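Chapter 9
Putting Things Away

Ask people what they want a robot to do and few of them say "weld." They say laundry. They say dishes, or the drawer in the kitchen where batteries go to be forgotten. Factories got their robots decades ago, and the robots have been very good at the same four motions ever since. The rest of us are still picking up our own socks.

In this chapter we look at one small corner of that disappointment: sorting. You take a thing, you decide where it belongs, and you put it there. A child can do this by kindergarten, though getting the child to do it is covered in other textbooks. For a machine, each of those steps is a separate research field with its own conferences. 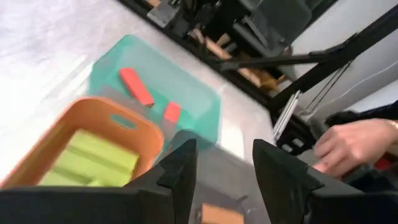

Figure 9.1 Two red blocks in a teal bin, viewed from just behind the gripper's fingers.

Blocks are the fruit flies of robotics. They are rigid, they have flat sides, and they don't mind being dropped. A block also has the great courtesy to be one color. Compare it with a T-shirt, which has no fixed shape at all, may be inside out, and changes its mind about where its edges are every time you touch it. If a robot can't sort blocks, there is no point in showing it the T-shirt.

Even so, blocks cause plenty of trouble. Translucent bins make it worse, because a camera sees the block, the wall of the bin, and whatever is on the other side of the wall, all at once. You sort this out without noticing. A vision system has to be taught, and it will need reminding when the lights change.

Then there is the matter of two arms. Adding a second arm sounds like an obvious improvement, and for jobs like holding a bag open it is. It also gives the first arm something new to run into. In Section 9.4 we work through how two arms can share a table, beginning with the simplest rule (take turns) and moving on to rules that waste less time and produce more interesting accidents.

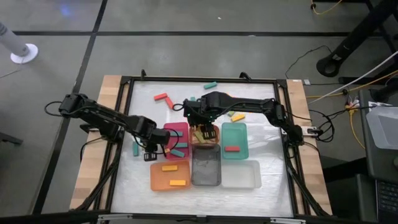 Yin

We will follow two installations through the chapter. The first, at Workthorpe, is a parts counter where returned fittings have to go back into the right trays. The second is a test kitchen in Votdale, where the job is to clear a table after lunch. Workthorpe has the easier life. Its fittings come in 8 sizes, and none of them has gravy on it.

In the Workthorpe trial the machine was given 843 fittings to put away. It placed all but 233 of them without help. Whether that is good depends on who you are. To an engineer it is a promising first season. To the person at the counter it is 233 interruptions – and an interruption costs more than the few seconds it takes to move a fitting. We return to this in Section 9.6, where we ask what a chore costs when you have to supervise it.
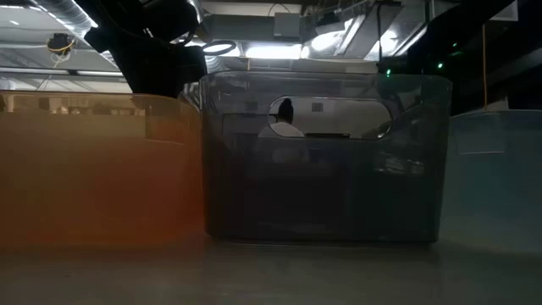 When will a robot be able to tidy a whole room?
It depends on the room. A tidy one, soon; the kind that needs tidying will take a good deal longer.

Keep an eye on the word "can" as you read. A machine can fold a towel in the sense that it has folded one, on a clear table, in a favorable month. A household wants something else: the eighth towel, the damp one, with a cat on it. The Anley scale, introduced in Section 9.2, grades a chore by how often a person has to step in, and it is less flattering than a video.
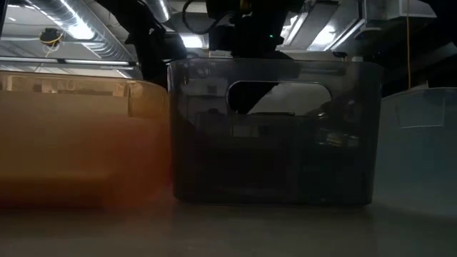
Figure 9.2 Orange, dark gray, and pale blue bins, with the gripper above the middle one.

Before you go on, pick one chore you did this morning and write down every decision in it, however small. Include the ones you'd be embarrassed to call decisions, such as which way up the cup goes. Bring the list to Section 9.1, where we will try to hand it to a machine.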